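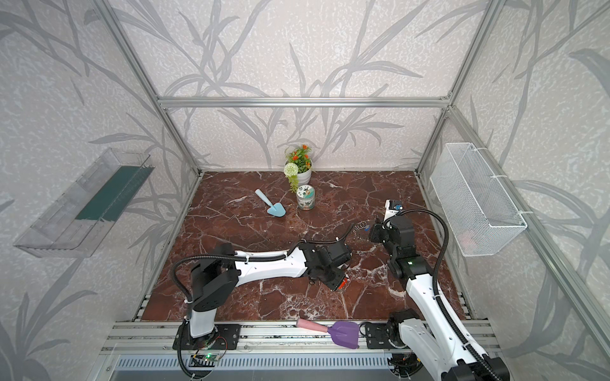
*Bench cell at the Irkholm site, both arms over the marble top.*

# Irkholm bench notes and task records

Written records from the two-arm cell at Irkholm, kept by the people who work next to it. Gisis runs the site. The arms move small items about on the bench: a potted artificial plant, a candle jar, toy garden tools and the like. Sutherland holds a copy of the records, without the staff comments.

## Contents

- `tasks.csv`: 138 rows, one per task as it was set
- `handover/`: shift notes in plain text
- `comments/`: what staff wrote about the change, up to 100 words each
- `roles.md`: job descriptions before and after the cell came in

## What changed for staff

Before the cell, 14 people sorted and laid out items by hand. The same 14 are still employed, but the day is split differently. Four now look after the cell: they set out the bench, watch the arms, stop them when needed and write up the shift. The others moved to packing and returns.

Things that come up often in the comments:

- Less reaching and lifting, more standing still.
- Cell staff miss talking while they work. You have to keep your eyes on the grippers.
- Returns got busier and the rota did not allow for it until July.
- Pay bands were not reviewed when the duties changed. Cempaka Tambunan has raised this with Gisis and it is still open.

## Fields in `tasks.csv`

| Field | Meaning |
|---|---|
| `task_id` | Number given at set-up |
| `items` | Items named on the task sheet |
| `stopped_by` | `person`, `cell` or blank |
| `reset_min` | Minutes to put the bench back, capped at 30 |
| `note` | Free text, spelling left as written |

## Known problems

`stopped_by` is blank for most of the early rows. Night shift used "shovel" and "trowel" for the same item, so don't group by name. Handover notes from the Somolico system lost their line breaks when they were exported.

## Use

Fine for training, rota planning and studies of work. Do not use it to score individual staff. Names have been taken out of the comments.

Corrections to Arif Majimbun.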